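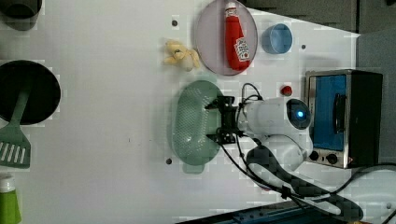 论坛首页 > 自制与改装 > 机械臂 > 夹爪与末端

共享工坊里搭的桌面机械臂，夹爪走线和抓取不稳，求各位看看思路

阅读时长：15 分钟

半夜焊锡的鱼（楼主）
潜水挺久了，第一次发长帖，有点啰嗦，见谅哈。

我在 Sokgate 工坊租了一格位子，从夏天断断续续搞到现在，都十月了，总算把臂装起来能动了。臂身是 Doolan 的白色套件，二手收的，前主人把关节编码器的排线压坏了一根，我换线换了两个晚上。夹爪没用原装的，自己用黑色金属支架拼的，图纸改自 Lovisa Holmgren 分享的那套开源夹爪，我把指头加长了 12 毫米，因为原来的指头够不到篮子里面。控制和录数据都跑在 Zallow 上，目前遥操作示教录了 525 段，练一个小策略，目标特别朴素：桌上的东西拿起来放对地方，瓶子进篮子，玩偶进篮子，杯子放回盘子旁边，最后再挑战一下开玩具烤箱的门。

现在卡在两个地方。

第一是走线。夹爪出来的几根细黑线我一直没好好理，绕个弯就搭在桌面上往右边走了。手臂往桌子中间伸的时候没事，一往左边去（去够平底锅那边）线就绷，有一回直接把插头拽松了，夹爪半张着僵在半空，我人在旁边吃泡面，差点没反应过来。

第二是抓取。同一个策略，去抓浅黄色那个小毛绒玩偶，成功率相当高，闭着眼都能抓。抓番茄酱瓶就很玄学，瓶子横着没事，斜着躺在盘子上就老是夹偏，指头磕在盘子边上，把盘子一起推着走。蓝色小杯子介于两者之间，看心情。

相机是从正上方往下拍的，30 帧，固定在架子上，自己用铝型材搭的架子，晃倒是不怎么晃。桌面是白的。

想问的就是：线到底应该从哪儿走？瓶子夹偏这个是视觉的锅还是夹爪的锅？先谢过大家！

老周不拧螺丝
恭喜楼主，能动就是胜利，我那台在纸箱里躺了快一年了……

先说线。你手臂上不是已经有一条黑色的线缆护套斜着走下来了吗，夹爪的线为什么不一起塞进去？塞不下就换粗一号的护套。线搭在桌面上迟早出事，你现在只是拽松插头，哪天线钩住篮子把手那个小耳朵，整个篮子飞出去，录的那段数据也废了。

瓶子的事我没经验，等大佬。

半夜焊锡的鱼（楼主）
回复 老周不拧螺丝：
塞过！护套里已经有电机那一路了，我把夹爪信号线塞进去以后读数乱跳，抽出来就好了。所以我怀疑是干扰，才让它自己在外面走的。懒是一部分，也不全是懒，哈哈。

K_阿莱
干扰我不太信。你夹爪用的什么总线？要是串行总线舵机那种，一米以内跟电源线捆一起跑的人多了去了，我自己就是，从来没乱跳过。读数乱跳我第一反应是地没接好，或者塞的时候把线弯得太狠，接头里虚了。你抽出来就好，正好也符合接头虚这个解释。

建议：先别动护套，拿万用表量一下夹爪那头的地和底座那头的地之间，手臂动起来的时候有没有压差。有就是地的问题。

老周不拧螺丝
回复 K_阿莱：
这个我得抬个杠。我之前那台雕刻机就是步进线和限位线捆一起，一加速限位就误触发，分开立马好。不能因为你没遇到就说没有嘛。

K_阿莱
回复 老周不拧螺丝：
雕刻机的限位是高阻的开关信号，又细又长，跟天线一样，当然容易中招。跟带校验的总线是两回事。我没说干扰不存在，我是说让楼主先量，别一上来就重新布一遍线，很累的。

豆沙包机械所
插一句夹爪的。楼主你指头加长了 12 毫米，刚度有没有重新算过？指头长了，同样的夹持力，指尖变形会大不少。毛绒玩偶软，变形了它也跟着变，照样夹得住；番茄酱瓶子是塑料的硬圆面，指尖稍微外撇一点就只剩一条线接触，一提就转，一转就偏。我觉得这就能解释你说的“玩偶没问题，瓶子玄学”。

杯子小，口又是圆的，你是夹外壁还是一根指头伸进去夹？

半夜焊锡的鱼（楼主）
回复 豆沙包机械所：
没算过……我就是拿卡尺量了量篮子的深度，觉得加这么多够了就切了。被你一说我去手动掰了一下，确实有点软，掰得动。

杯子两种都录过，示教的时候没统一，有时候夹外壁，有时候一根指头进去。现在想想是不是也是个坑？

豆沙包机械所
是坑，而且是大坑。同一个东西两种抓法混着录，数据量又不大，模型很容易学个中间态，手停在杯口正上方犹豫。你有没有见过它在杯子上面抖？

半夜焊锡的鱼（楼主）
有！！！我还以为是增益没调好，调了一个晚上！

月台阿檀
看帖看笑了，谁没在增益上浪费过一个晚上。

我来说视觉那边。楼主你的盘子是半透明的，灰紫灰紫的那种对吧，放在白桌面上，盘子边缘在俯拍画面里对比度很低。瓶子是红的，很显眼，所以模型盯着瓶子没问题，但它不太知道盘子边有多高、在哪儿。纯俯视又没有高度信息，瓶子底部正好搭在盘沿附近，指头下去的时候不磕才怪。

我的意见是加一个侧面相机，不用多好，便宜的就行，斜着看过去能看到盘沿就够。或者干脆先换个颜色深的不透明盘子，把流程跑通再说。

豆沙包机械所
回复 月台阿檀：
换盘子我不同意。跑通以后再换回来，模型又不认识了，等于重录。要么一开始就多放几种盘子混着录。

月台阿檀
回复 豆沙包机械所：
楼主是自己在家……哦在工坊，一个人搞，不是实验室。先把问题拆开来看是视觉还是机械，换个盘子录 30 段跑一跑，一个下午的事。要是换了深色盘子照样夹偏，那就是你说的指头软；要是立马好了，那就是看不清。这叫定位问题，又不是让他永远用那个盘子。

豆沙包机械所
好吧，作为排查手段我接受。作为方案不接受，先声明。

Princess Policarpio
我跟楼主在同一个工坊，隔一排位子，本来不想冒头，看你们聊得这么热闹忍不住注册了个号（中文打得慢，有错字别笑）。

我补充一点他没写的：工坊的灯。靠窗那边下午四点以后光是斜着进来的，白桌面会有一块特别亮，亮的位置还会跑。他录数据基本都是晚上下班以后来录，跑测试有时候是周末下午。我猜白天和晚上的效果差很多，他没分开统计过。

还有那个桌面上的孔，是我们以前打的，当时装 Zendorine 的固定座用的，打偏了就留在那儿了。孔在白桌子上是一个个小黑点，俯拍挺明显的，我问过他模型会不会把黑点当成东西，他说不会。我保留意见。

半夜焊锡的鱼（楼主）
回复 Princess Policarpio：
哇你怎么来了！！

灯的事我确实没分开统计，刚去翻了记录，测试里凡是下午跑的都惨，晚上的还行。脸有点疼。

孔那个我是真觉得没事，孔的位置又不变，训练里一直都在，它就是背景。

K_阿莱
孔没事 +1。只要相机和桌子的相对位置不动，固定的黑点反而还能帮点忙，相当于天然标记。我有块桌面一片纯白什么纹理都没有，模型定位飘得厉害，后来我故意在桌角贴了几条胶带，好了不少。

月台阿檀
回复 K_阿莱：
前提是不动。楼主的铝型材架子要是被人碰一下呢？共享工坊哎，人来人往的。楼主你每次开工之前有没有核对相机位置？

半夜焊锡的鱼（楼主）
没有……就目测差不多。

那我用桌上那几个孔当对位点好了，存一张基准图，开工前半透明叠上去看孔对不对得齐。这个好！本来看它们不顺眼，想拿补土填掉的，幸亏没填。

阿拓的小推车
前面大家说的我都同意，就一条想唱个反调：你东西是不是摆太多了。

盘子、瓶子、杯子、篮子、玩偶、烤箱、平底锅、锅铲，角上还有别的瓶瓶罐罐。525 段数据摊到这么多物体和这么多动作上，每种才多少？我当初也是贪心，恨不得把整个厨房搬上来，练出来的东西什么都会一点，什么都不牢靠。后来老老实实只留一个碗一个勺，反复录，录稳了再往上加。

烤箱我劝你先拿下去。那根黑电源线弯弯绕绕在右下那一片，手臂的线缆护套也往那个角走，两边早晚缠一块儿。

半夜焊锡的鱼（楼主）
回复 阿拓的小推车：
可是烤箱是我最想做的部分啊 T_T 蓝色的玻璃门，竖着的黑把手，长得就很适合被拉开。我当初就是看见它才决定做厨房主题的。

阿拓的小推车
哈哈哈理解。那你留着当布景，把它的线从桌子边上顺下去，别在手臂的活动范围里盘着就行。任务先别碰它。

豆沙包机械所
反对撤东西。干扰物多一点对泛化有好处，你现在把桌子清干净，以后加一样就得重录一遍。东西留着，任务收窄，这两件事可以分开。平底锅和锅铲放着别动就当背景，专心录瓶子和玩偶进篮子。

阿拓的小推车
回复 豆沙包机械所：
你这个前提是数据够。他这点量谈什么泛化，先求能用。

豆沙包机械所
那咱俩就是各执一词了，楼主自己挑吧，你的桌子你做主。

Lovisa Holmgren
嗨，有人把帖子转给我，说用了我的夹爪图纸，我用翻译软件看完了，回复也是翻译过来再请朋友顺了一遍的，语气奇怪请原谅。

看到加长 12 毫米我心里一紧。原图的指头根部我没有留加强筋，因为短，用不着。加长之后建议在根部加一块三角筋，或者把指头的截面改成 L 形，后者更简单，折一下就有。另外指尖请贴一点软的东西，硅胶片最好，没有的话自行车内胎剪一条也行。金属直接夹光滑塑料瓶，我自己也夹不住。

线的问题：我的版本里夹爪线是从腕部背面走的，不是从指头这一侧出来。腕部转动的时候留一个小圈，小圈固定在腕部本身，不要让它垂到桌面。小圈的大小就按腕部转到两头极限时刚好不绷来定，先用扎带松松地绑，转几圈看看，再收紧。

K_阿莱
作者本人来了！瞻仰。

硅胶片那个我作证，差别巨大。就是贴了以后指头闭合的零点会变，楼主记得在 Zallow 里重新标一下，不然它以为夹到东西了，其实空的。

半夜焊锡的鱼（楼主）
受宠若惊！！Lovisa 你好，你的图纸真的救了我，之前那个我自己画的连合都合不拢。

我汇总一下接下来要干的活，大家看看顺序有没有问题：

先量地的压差（K_阿莱说的），有问题修地，没问题再考虑换粗护套；
夹爪线改从腕背走，留小圈，桌面上一根都不留；
指头重做，截面折成 L 形，贴硅胶，重标零点；
存基准图，用孔对位；
窗那边挂块布，测试和录数据的光统一；
换深色盘子录 30 段做排查；
杯子统一夹外壁，以前伸一根指头进去的那些挑出来不用。

烤箱留着，线顺下去。这个我不妥协！

老周不拧螺丝
顺序上我提一句，硬件全改完再录那 30 段。你先录了再换指头，那批数据就白搭了。

月台阿檀
+1。还有硬件改完以后，旧的五百多段里夹爪长得跟现在不一样了，俯拍里能看出来的，混着用要小心，最好标个记号分开。

半夜焊锡的鱼（楼主）
……等下，那岂不是全部都得重录？

月台阿檀
看改动多大吧。折个 L 形、贴个硅胶，从上面看变化不算大，可以拿旧数据打底，再用新的微调。要是走线也从桌面上消失了，画面右边那一片也会变，模型未必在乎，可也说不准。试了才知道。

豆沙包机械所
我赌影响不大。线那种东西每段的形状都不一样，模型早学会不理它了。

Princess Policarpio
我赌影响大。赌一杯奶茶，豆沙包你人在哪个城市？

豆沙包机械所
远程转账也算数的！

半夜焊锡的鱼（楼主）
更新一下进度。

地量了，手臂不动的时候一切正常，肩关节一加速，夹爪那头就有一小截压差，肉眼可见地跳。顺着查下去，是我当初换排线的时候底座那颗接地螺丝没拧到底，下面还垫着一圈漆。刮掉漆重新压紧，压差基本没了。然后我把夹爪线塞回护套里试了 15 分钟，来回乱甩，读数一次没跳。

K_阿莱你赢了，老周对不起。

老周不拧螺丝
我不服，但我认。雕刻机那个是真的啊。

K_阿莱
嘿嘿。螺丝底下有漆这种事我也干过，所以才第一个想到它。

半夜焊锡的鱼（楼主）
指头也折了一版，L 形的，手掰基本掰不动了。硅胶片在路上，先剪了条内胎顶着用，丑是丑了点，夹瓶子稳多了，斜着也能提起来。不过还是会蹭到盘沿，提是提起来了，蹭还是蹭，所以我觉得阿檀和豆沙包各对一半？

月台阿檀
我就说嘛！快加侧面相机。

豆沙包机械所
我也说嘛！指头软是主因。蹭一下不碍事，下降之前把高度抬一点不就完了。

阿拓的小推车
你俩差不多得了。

楼主侧面相机要是真装，注意别跟烤箱抢地方，右边本来就挤。左边平底锅那头倒是可以考虑，相机架高一点从左后方看过来，盘沿和瓶底都能照到。

半夜焊锡的鱼（楼主）
好主意，我明晚去量量架子够不够长。布已经挂上了，Princess 贡献的一块旧窗帘，深灰的，整个角落瞬间像暗房。装好相机以后我把新录的跑一轮，成功率分物体贴上来，到时候奶茶归谁也一并公布。

Princess Policarpio
窗帘记得还我。

相关帖子
Doolan 二手臂验机要看哪些地方（附排线更换过程）
Zallow 录制时丢帧，降分辨率还是换硬盘
自行车内胎做夹爪垫，用了半年的情况
Zendorine 固定座打孔模板，有人存过吗
侧面相机和俯视相机时间戳对不齐怎么办
Sokgate 工坊十月工具借用登记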